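Durstead Swap Shelf: Your Questions

Everything we get asked about the seed and plant swap, gathered up in one place by Kirsty Ormsby. Last updated Jun 17, 2022.

What is the Swap Shelf?

It's a set of shelves in the porch of the old reading room where anyone in Durstead can leave spare seeds, cuttings and young plants, and take home something new. It's open all year and it's free. I love it, and I hope you will too!

Do I have to bring something to take something?

No. Plenty of people start with nothing but an empty windowsill. Take a packet or two, see how you get on, and bring some back when you have a glut (if you grow courgettes, you will have a glut).

How should I label my seeds?

Plant name, variety if you know it, and the year you saved them. Pencil is best as pen fades so quickly in the light. If you only know it as "Gran's purple bean", write that. Those packets always go first.

How long do saved seeds last?

Tomatoes and beans keep for years somewhere cool and dry. Parsnips are the awkward ones and really want sowing the next spring.
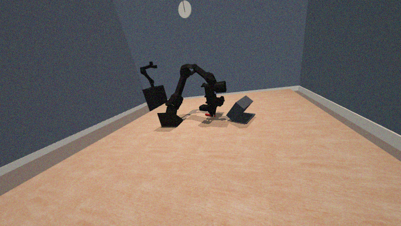
When is the best time to sow broad beans?

Early spring suits most gardens round here, though a hardy variety sown in autumn will give you pods a bit sooner. Push them in 2 inches deep and watch out for mice.

Can I leave houseplants?

Please do! Spider plants and aloes are very welcome. Check for bugs first, and in December bring them to the indoor table instead, as the porch gets bitterly cold.

What's the most unusual thing on the shelf?

A smoky red pepper grown from seed that came home from Cáceres, and it's wonderful. We had 12 packets and they went in one morning.

Can children join in?

Of course. Sunflowers, radishes and nasturtiums are on the bottom shelf where small hands can reach them. Foxglove seed stays up at the top, so please put it back there.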